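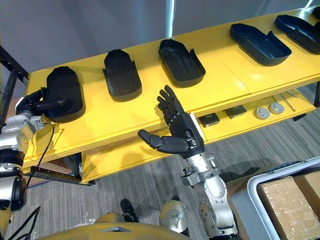

Cudar will buy two humanoid robots for parts handling at its Ballura plant, the company said today, and has set money aside for a third if the first pair meets its targets. The decision follows a planning review that began in May last year and compared the cost of humanoid machines with fixed automation and with leaving the work as it is. The job chosen for the purchase is the handling of molded black plastic trays, which arrive at the line in several shapes. Some are rounded and shell-like, others are larger and flatter, and they are set out one after another along the top of a yellow two-tier shelf. A robot with two arms and jointed black hands takes hold of a tray by its near end, at the same shelf the line staff use.

BALLURA, February 27, 2020 - The order has been placed with Morin, which will supply the robots, the controllers, spare hands and a service contract. Delivery is planned for May. Cudar expects the machines to be in regular use on one shift before the end of the year.

"We make a lot of different trays in fairly small runs," said Märta Söderlund, head of operations at Cudar. "A fixed machine is cheaper to run once it is set up, but we would be setting it up again all the time. When we put the changeover hours into the budget, the fixed machine stopped looking cheap."

The review looked at three options. The first was a conveyor with a dedicated gripper for each tray family. It had the lowest price per piece but needed new tooling for every shape, and the floor along the line would have had to be cleared and rebuilt. The second was a single industrial arm in a guarded cell. It could be fitted with different tools, but the cell would have closed off an aisle that is used by the packing staff. The third was the humanoid machine, with the highest purchase price and the least change to the building.

Cudar chose the third option for one line only. The other lines will stay as they are until there are figures to compare.

How the budget is divided

The purchase is split into separate budget lines so that the running costs can be followed from the first day. Besides the robots, these cover:

Spare hands and finger parts
Cable sets and joint covers
Floor markings and changes to the shelf stands
Training for line staff and maintenance staff
Service visits from Morin
Software updates and support

Hands are listed apart from the rest of the robot. During the review, the planning group concluded that they would wear sooner than the arms and that a broken finger could stop the work for days if parts had to be ordered. Cudar will therefore keep a complete spare pair in its own store.

"The price of the robot was the easy number to get," said Ulla Åberg, who manages equipment purchasing. "We spent most of our time on the other numbers. How long does a hand last, what does a service visit cost, who is paid to be here when the machine stops at night? Some of those answers were firm and some were not, and we have written down which is which."

The robots will be written off over 5 years. Åberg said the company had considered leasing, but the terms on offer did not cover damage to the hands, and the monthly payment rose sharply when that cover was added. Leasing may be looked at again if a third machine is ordered.

Targets before a third machine

Each robot must handle 1000 trays in a row without a dropped or damaged part before it is accepted. The test will be run with mixed shapes, in the order in which they come from molding, and with the same shelves and bins that are used today. A tray that is set down the wrong way up counts as a fault, even if it is not marked or cracked.

After acceptance, the company will record stops, repairs and operator time on every shift. These records will be reviewed with Morin, and the money for the third robot will be released only if the cost per tray stays within the budget. No date has been set for that decision.

Speed is not among the acceptance targets. Söderlund said the robots are expected to be slower than an experienced worker at first and that the line has been planned accordingly. "If we had put a speed target in the contract, we would have paid for it in the price," she said. "What we need is a machine that can be left on the same job and still be doing it properly when we come back."

Staff and workplace

No positions will be cut as a result of the purchase. Line staff who now sort trays will be moved to inspection and packing, where the company has had trouble filling shifts. Two operators will be trained to start and stop the robots, clear faults and change a hand. Maintenance staff will receive a longer course at Morin's workshop.

The area around the shelf will be marked on the floor, and people will not enter it while a robot is working. Stop buttons will be fitted within reach of the aisle. A safety assessment must be signed before the first shift, and it will be repeated if the shelf layout is changed.

Planning tool to be shared

The cost sheets drawn up for the review have been collected in a planning tool called Lilludari. It lets a buyer enter purchase price, expected life of wearing parts, changeover time and hours per shift, and shows the cost per handled part for different kinds of equipment. Cudar will make the tool available to its suppliers free of charge once the first figures from Ballura have been added.

"Several of our suppliers are looking at the same kind of purchase and starting from a blank sheet," said Åberg. "They can have ours. They will need to put in their own wages and their own parts."

About Cudar

Cudar makes molded plastic trays and housings for equipment manufacturers. Its main plant and offices are in Ballura.

Media contact

Questions about the purchase and requests for interviews can be sent to the Cudar press office in Ballura. Suppliers who want access to Lilludari should write to the purchasing department, marked for the attention of Ulla Åberg.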